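Plurnarby base cabinet with drawer

A single kitchen base unit from Zariņš, sold ready assembled. The cabinet and drawer front are white, with a bar handle on the drawer and a small round knob on the door below. The worktop is light oak butcher block and is included in the price. The drawer has light wood sides and a pale wood bottom, and takes up to 10 kg.

It fits beside a standard built-in dishwasher. Order the top uncut if you want it to run over both.
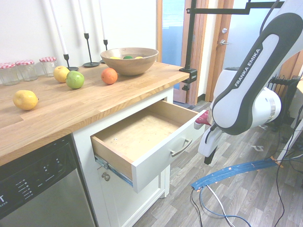 Gunārs Toom: Oiled the top twice before fitting and again in November. Lemon juice still leaves a mark if you don't wipe it up. Drawer runs fine.

Price: 350 with the oak top. Delivery is charged separately.
Item weight: 41 kg
Longest top available: 1680 mm

The door knob can be swapped for the Grurkholm bar handle, sold separately. Oil is not supplied.

The cabinet needs a level floor. On planks, check across the boards as well as along them, and put felt or card down before you slide it into place. 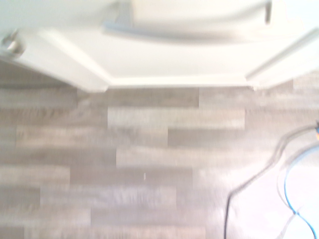
If the floor is out of level, use the Rodard leg set, item 159, which adjusts from above with a screwdriver. Fix the cabinet to the wall before loading the drawer.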